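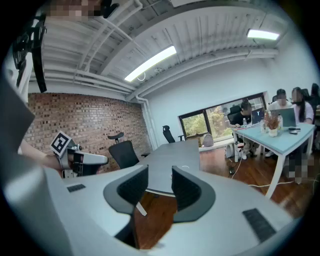
What is the old mill office at Lelldale like, and is it worth the trip? It's a high room with one brick wall, bright lights, and a lot of pipework overhead, and if you like old industrial buildings put back to work, it is worth a morning.

Visit report, August
By a reader of the Lelldale page

The Sescombe building holds an open morning once a year, when the businesses that rent space there let people walk through. I got there when the doors opened at 9:30. Parking is in the gravel lot behind the building and it costs 3 dollars for the day, coins only. The front entrance is on the river side, so you have to walk all the way around.

The ground floor is the part most people come for. It was the packing hall when the mill ran, and it now has a print shop at one end and a furniture workshop called Jõgi at the other. Jõgi makes chairs and small tables. They had the big saw turned off for the morning but one man was gluing up a seat and didn't mind being watched. A plain chair is 300 dollars. I sat in one for a while and it was comfortable, a little low for me.

The offices are upstairs. I liked these more than I expected to. The brick in the office has been left bare, and it is not one color. Most of it is a red-brown, with tan and gray mixed in. I was told the previous tenants had it behind drywall for years and that it took most of a winter to get it clean. The ceiling is white, with the beams showing, and white pipes run the length of it. One of them bends and comes down in the corner where the wall starts. The lights are fluorescent and strong. I would have gone with something softer against that brick, but people do have to work under them.

Rent came up several times. The man at the sign-in desk said the smallest units start at 200 dollars a month, heat included, and that the larger ones go by the square foot. There is a waiting list for the river side. He also said the upstairs gets warm in the afternoon, and that tenants share the freight elevator on a schedule taped to the wall beside it.

Coffee was in the hallway, from Zola, the cafe across the bridge. They had rolls too but those were gone by 10:15. The cafe itself is open until three and does a decent egg sandwich.

A talk on the history of the mill was set for 11:00 in the packing hall. There were 60 chairs put out and people standing behind them. The speaker was good on the early years and went quickly through the rest. I would have liked more on the closing and on how the floors were divided up afterward. Old floor plans were pinned to a board by the door, and you could make out where the offices had been one long open room.

The stairs are steep and the handrail is on one side only. If stairs are a problem, ask at the desk about the elevator before you start.

I left a little after noon. Next year I would go to the talk first and the workshops after.

Comments (3)

The print shop sells its misprints from a box under the counter on open mornings. Worth asking.

My aunt worked in the packing hall. She says the brick was painted green in her day. Is there any green left on it?

Does anyone know if the lot takes cards yet? I got caught out last time.

Contact | Copyright Lelldale Page | Back to top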